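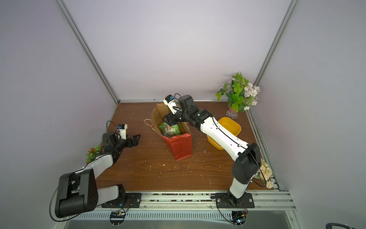
Reseña: cajonera modular Balside de Tudton, tres meses después

Llevaba tiempo guardando hilos, retales y botones en botes de cristal y latas de galletas, y en agosto me di el capricho. ¡Qué alegría de mueble! Son 8 cajones poco profundos que se sacan enteros, así que me llevo a la mesa del comedor solo el que voy a usar y luego vuelve a su sitio.

Montaje

Una tarde, con un destornillador y bastante música. Las instrucciones de Tudton se entienden bien, salvo el paso de las guías – ahí puse una al revés y tuve que desmontar tres piezas.

Lo que más me gusta

Los separadores se mueven sin herramientas y encajan también en la serie Vestside (tengo una pequeña en el pasillo, para bufandas y guantes). Los cajones corren suaves incluso cargados de cremalleras.

Lo mejorable

Los tiradores son algo pequeños y el precio, 429 euros, hay que pensárselo. Miré antes la Nishad, más barata, pero con cajones fijos. Yo volvería a comprar la Balside – y ya le estoy buscando hueco a otra para las lanas.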